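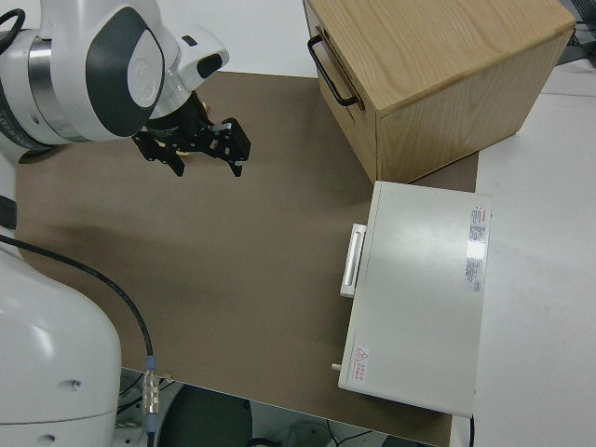 工場がロボットを買うとき、買うものはロボット一台だけではありません。お店で自転車を買うときのことを考えてみましょう。自転車のほかに、かぎや空気入れ、ヘルメットがいります。置き場所も決めなければなりません。ロボットの買い物もよく似ています。白いアームの先には黒い指の部品がついていて、台の上にはマットがしかれ、黒いケーブルがのびています。アームも、指も、マットも、ケーブルも、買い物のときに考えるものです。どれかをわすれると、アームがとどいても仕事を始められません。このページでは、工場の人がロボットを買うまでに何を調べ、どうやってお金の計画を立てるのかを、順番に見ていきます。

やらせたい仕事を決める

最初に決めるのは、ロボットの名前でも色でもありません。どんな仕事をやらせるかです。

タストウッドという、木の小物を作る会社があります。たなや小さな引き出しの部品をけずり、みがき、箱につめて送り出しています。部品をみがく機械の前には、いつも人が一人立っていました。かごから部品を取り、機械に入れ、みがき終わったら取り出して、別のかごに置きます。同じ動きを一日に400回くり返します。

この仕事をロボットにまかせられないか、と会社の人たちは考えました。計画をまとめる係になったのは、ジントラ・メッツさんです。メッツさんは、カタログを開く前に、機械の前でノートをつけました。書いたのは次のようなことです。

部品の大きさと重さ。
部品の形は全部同じか、ちがうものがまざるか。
部品はきちんとならんでいるか、ばらばらに入っているか。
かごから機械まで、どのくらいはなれているか。
一つの部品を動かすのに、どのくらい時間がかかるか。
人がそばを通るか。

このノートは「仕様(しよう)」というもののもとになります。仕様とは、「こういうことができる機械がほしい」という条件を、ほかの人にもわかるように書いたものです。仕様があいまいだと、お店の人もどれをすすめたらよいかわかりません。「いいロボットをください」とたのむのは、くつ屋さんで大きさを言わずに「いいくつをください」とたのむのと同じです。

メッツさんの最初のノートには、「部品は軽い」と書いてありました。これではたりません。軽いと感じる重さは人によってちがうからです。メッツさんは、一番大きい部品をはかりにのせて、数字に書き直しました。

アームをえらぶ

人のうでに似た形のロボットを、ロボットアームといいます。関節(かんせつ)がいくつもあって、そこが回ることで先の部分をいろいろな場所へ動かします。人のうでなら、かた、ひじ、手首にあたるところです。

アームのカタログには、たくさんの数字がのっています。その中で、まず見る数字が二つあります。

一つ目は「可搬重量(かはんじゅうりょう)」です。むずかしい字ですが、「持ち運べる重さ」という意味です。タストウッドが調べたアームの一つは、最大8キログラムまで持てるものでした。

気をつけなければいけないのは、この重さには手の部品の重さも入ることです。アームの先に重い手をつければ、そのぶん、品物に使える重さはへります。みなさんが重い手ぶくろをして荷物を持つようなものです。手の重さと品物の重さをたし算して、アームが持てる重さより小さくなるかどうかをたしかめます。ぎりぎりではなく、少しよゆうを持たせます。

二つ目は「リーチ」です。うでをのばしたとき、どこまでとどくかを表します。リーチが短すぎると、かごのおくにとどきません。では長ければ長いほどよいかというと、そうでもありません。長いアームはふつう体も大きく、重く、ねだんも高くなります。うでがふりまわる場所も広くとらなければなりません。

メッツさんは、工場のゆかにチョークで円をかきました。アームを置く点を真ん中にして、とどくところまで線を引いたのです。すると、円の中に通路が少し入っていることがわかりました。そこで、かごの位置をずらして、通路が円の外に出るようにしました。買う前なら、チョークの線を消すだけでやり直せます。

手は別に買うことが多い

アームだけでは、物をつかめません。先に手をつける必要があります。この手を「グリッパー」といいます。アームとグリッパーは別べつに売られていることが多く、見積もりにも別の行で書かれます。

グリッパーには、いろいろな種類があります。

二本の指ではさむもの。箱や板のように、向かい合った面があるものをつかむのに向いています。指が開いたりとじたりするだけなので、しくみがわかりやすく、よく使われます。

空気ですいつけるもの。平らでつるつるした面に向いています。紙の箱やガラスの板を持ち上げるのに使われます。ざらざらした木や、あなのあいたものは、空気がもれてうまくすいつかないことがあります。

じしゃくでくっつけるもの。鉄の板などに使えます。木やプラスチックには使えません。

タストウッドの部品は木でできています。表面がざらざらのときもあるので、すいつけるタイプはやめて、二本指のグリッパーにしました。

指でえらぶときは、どのくらい広く開くかも調べます。開くはばが部品のはばよりせまければ、はさめません。開きすぎるものをえらぶと、となりの部品にぶつかることもあります。指先だけを取りかえられる品もあって、やわらかいゴムをはれば木にきずがつきにくくなります。ゴムはすりへるので、かえの指先も買い物のリストに入れます。

リストからもれやすいもの

アームと手が決まると、買い物はもう終わったような気がします。けれども、計画を立てる人は、この先のこまかいものに時間をかけます。小さなものほど、もれやすいからです。

台。アームはいきおいよく動くので、ぐらぐらする机には置けません。重くてしっかりした台に、ねじで固定します。

マット。部品やどうぐを置く面をきずから守ったり、すべりにくくしたりします。ねだんは高くありませんが、よごれたりけずれたりするので、取りかえるつもりで考えておきます。

ケーブル。電気を送る線と、命令を伝える線があります。長さがたりないと、機械どうしをつなげません。長すぎても、ゆかにあまって足を引っかけます。ケーブルのはしにある金属のつなぎ目をコネクターといいます。コネクターは形が合わないとささらないので、長さといっしょに形もたしかめます。

コントローラー。アームに「こう動きなさい」と命令を出す箱です。アームのねだんにふくまれている場合と、別に買う場合があります。

安全のためのどうぐ。まわりをかこうさく、人が近づいたことを知らせるセンサー、すぐに止めるための非常停止(ひじょうていし)ボタンなどです。どれが必要かは、アームの速さや重さ、まわりにいる人の動きによって変わります。安全のどうぐは、お金がたりないからといってけずってよいものではありません。

タストウッドでは、電気の工事もわすれてはいけないことの一つでした。アームを置きたい場所の近くに、使えるコンセントがなかったのです。工事は、オーシマという電気工事の店にたのむことになりました。このお金は、最初のリストには入っていませんでした。みがく機械の前で働いているヘルゲ・エクストレムさんが、「線はどこからひくんですか」ときいて、やっと気がつきました。

見積もりをもらう

ほしいものが決まったら、売っている会社に仕様を送って、ねだんを書いた紙をもらいます。この紙を「見積書(みつもりしょ)」といいます。

見積もりは、ふつう一つの会社だけでなく、いくつかの会社からもらいます。タストウッドは、フラストヴィクとタンデックという二つの会社にたのみました。同じ仕様を送ったのに、とどいた見積もりはだいぶちがっていました。

フラストヴィクの見積もりには、アームとコントローラー、グリッパー、台、取りつけの作業、使い方の講習(こうしゅう)まで入っていました。タンデックの見積もりはそれより安く見えましたが、台と講習が入っていませんでした。

合計の数字だけをならべてくらべると、タンデックのほうがお得に見えます。でも、台と講習は、どちらにしても必要です。メッツさんは表を作り、たての列に会社の名前、横の行に品物の名前を書きました。タンデックの台と講習のところは空っぽになります。そこに、別の店で買ったときのねだんを入れました。全部うめてから合計すると、二つの会社の差はかなり小さくなりました。

見積もりで見るのは、お金だけではありません。いつとどくか、こわれたときにだれが直しに来るか、何年間はただで直してもらえるか、も読みます。ただで直してもらえる約束を「保証(ほしょう)」といいます。フラストヴィクの保証は3年でした。タンデックの保証はもっと短く、のばすには追加のお金がいりました。

わからない言葉が書いてあったら、売っている会社に聞きます。メッツさんは「一式(いっしき)」という言葉について聞きました。一式とは「ひとまとめ」という意味です。「ケーブル一式」と書かれていても、何が何本入っているのかわかりません。中身を書いた紙を、もう一まい送ってもらいました。

予算を立てる

会社が使ってよいと決めたお金の計画を「予算(よさん)」といいます。おこづかい帳で、使う前に「本にいくら、おかしにいくら」と分けておくのと同じです。

タストウッドがこの計画のために用意した予算は400万円でした。そのうち半分をアームとコントローラーに、残りの半分を、グリッパー、台、安全のどうぐ、電気工事、取りつけ、講習に分けました。

メッツさんは、そのほかに「予備費(よびひ)」という行を作り、50万円を書きました。予備費は、予定になかったことが起きたときのためのお金です。これも400万円の中に入っています。何に使うか決まっていないお金を取っておくのは、むだのように見えるかもしれません。けれども、初めて買う機械では、やってみるまでわからないことが出てきます。指先の形を作り直すことになるかもしれないし、かごを置く台がもう一つほしくなるかもしれません。

予備費は、あまったら使い切らなければならないお金ではありません。使わなければ、会社にもどします。

買ったあとにもお金がかかる

機械を買うときにはらうお金を「初期費用(しょきひよう)」といいます。最初に一度だけはらうお金です。これとは別に、使っている間ずっとかかるお金があります。「維持費(いじひ)」といいます。

維持費には、電気代、すりへった指先の取りかえ、古くなったケーブルの交換、一年ごとの点検などが入ります。仕事が変わって、動きのプログラムを作り直すときも、自分たちでできなければ人にたのむお金がかかります。

安いアームを買っても、部品が高かったり、直しに来てもらうたびに遠くからの交通費がかかったりすれば、長い間には高くつくことがあります。反対に、ねだんの高いアームでも、こわれにくくて長く使えれば、一年あたりのお金は少なくなります。だから計画を立てる人は、買うときのねだんと、使う間のお金をたして考えます。

計算のしかたはむずかしくありません。初期費用に、使うつもりの年数ぶんの維持費をたします。それを年数でわると、一年あたりのお金が出ます。会社ごとにこの計算をして、くらべます。

中古(ちゅうこ)のアームを買うという方法もあります。ほかの工場で使われていたものを、安くゆずってもらうのです。ねだんは下がりますが、保証がついていなかったり、部品がもう作られていなかったりすることがあります。決まった期間だけお金をはらって借りる方法もあります。長く使うかどうかまだわからないときは、借りてためすほうが合っている場合もあります。タストウッドはどちらも調べましたが、長く使う仕事だったので、新しいものを買うことにしました。

だれが使うかも計画に入れる

ロボットは、電源を入れただけでは仕事をしません。どこへ動き、どこで指をとじ、どこで開くのかを、人が教えます。これを「ティーチング」といいます。

教える人が必要なら、その人が習う時間も必要です。エクストレムさんは、みがく機械のことを一番よく知っているので、講習を受ける一人になりました。講習を受けている間は、いつもの仕事ができません。そのあいだ、だれが機械の前に立つかも決めておきます。時間はねだんの表には出てきませんが、計画の中では大事な行です。

エクストレムさんは、ロボットが入ったあと、みがき終わった部品を調べる仕事を受け持ちます。木のもようや小さなきずを見分けるのは、今のところ人の目のほうが向いている、と会社で決めたからです。どの仕事を機械にまかせ、どの仕事を人がするかは、買う前に話し合っておきます。

置く前のたしかめ

注文(ちゅうもん)をしてから品物がとどくまでには、時間があります。何か月も待つこともあります。タストウッドでは、品物がとどくのは10月の予定になりました。待っている間にも、することがあります。

置く場所をかたづける。
ゆかが平らか、台の重さにたえられるかを調べる。
電気の工事をすませておく。
箱が入り口を通るか、入り口のはばをはかる。
とどいた品物を調べるためのリストを作る。

入り口のはばは、わすれられやすいものです。機械の大きさだけを見ていると、木わくや箱に入った大きさのことを考えません。タストウッドでは、箱のままだと横の入り口を通らないことがわかり、材木を運び入れる広い入り口を使うことにしました。

品物がとどいたら、見積書と注文書を見ながら、全部あるかをたしかめます。たしかめるのは、なるべくその日のうちにします。日がたつと、はじめから入っていなかったのか、工場の中でなくしたのかがわからなくなります。

自分で計画を立ててみよう

工場のロボットを買わなくても、計画の練習はできます。たとえば、教室で金魚をかうとします。紙を用意して、たてに線を引き、左に「最初に買うもの」、右に「ずっとかかるもの」と書いてください。

左には、水そう、ポンプ、すな、あみなどが入ります。右には、えさ、電気代、フィルターのかえが入ります。次に、置き場所を考えます。コンセントはとどきますか。水を入れた水そうは、とても重くなります。その机は重さにたえられますか。休みの間は、だれがえさをやりますか。

できた紙を友だちに見せて、ぬけているものがないか聞いてみましょう。自分では全部書いたつもりでも、ほかの人が見ると、水をくむバケツがないことに気がつくかもしれません。ねだんがわからないものは、空らんのままにせず、「あとで調べる」と書いておきます。お店へ行ったときに、そこから順番に調べられます。

言葉のまとめ

仕様:ほしい機械の条件を、だれが読んでもわかるように書いたもの。

可搬重量:ロボットが持ち運べる重さ。手の部品の重さも入れて考える。

リーチ:うでをのばしたときにとどくきょり。

グリッパー:アームの先につけて、物をつかむ手。

見積書:買う前に、ねだんと中身を書いてもらう紙。

予算:何にいくら使うかを前もって決めたもの。

予備費:予定になかったことのために取っておくお金。

初期費用:最初に一度だけはらうお金。

維持費:使っている間かかるお金。

保証:決められた期間にこわれたとき、直してもらえる約束。落としたり水をかけたりしてこわした場合は、ふくまれないことがある。

ティーチング:ロボットに動き方を教えること。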